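Loop fingers or flat pads for picking up toy food?

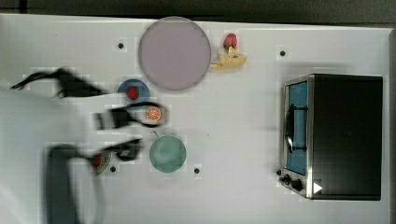

Loop fingers at the orange slice, green cup next in line.

Posted by clanik_bench, Saturday, August 31, 2024

I'm comparing two sets of fingers on the same arm: thin curved loops and plain flat pads with rubber faces. The job is toy food and small dishes on a white table, with a toaster oven parked on the right to keep things interesting. So far the loops are ahead on the orange slice and hopeless on the plate, which they treat as a rumor. The pads do the cup fine and squirt the strawberry across the room. I've logged 200 tries per set and would like to stop owning two sets. Which would you keep? Controller is a Numance, stock settings, if that matters.

Posted by quach_fan_35

It matters. Stock grip force on the Numance is set for somebody lifting bricks. Turn it down by half before you blame the pads for the strawberry. Then rerun only the round stuff, slowly. Loops are good when the thing fits inside the loop and you come in level with the table. A flat plate gives them no side to hold, so either slide it to the table edge first or take it off the list. I'd keep the pads and glue a thin foam strip on each. Ours have been on since June and look terrible and work.

Also, check where your fingertips are relative to the table. If the loops ride even a little high they'll close over the top of a slice and come back with air.

Posted by fornance_returns

Loops. Had pads, hated them.

Posted by clanik_bench

Force was the strawberry problem, thanks. It now stays in the same zip code. Foam is on order. The plate is still winning.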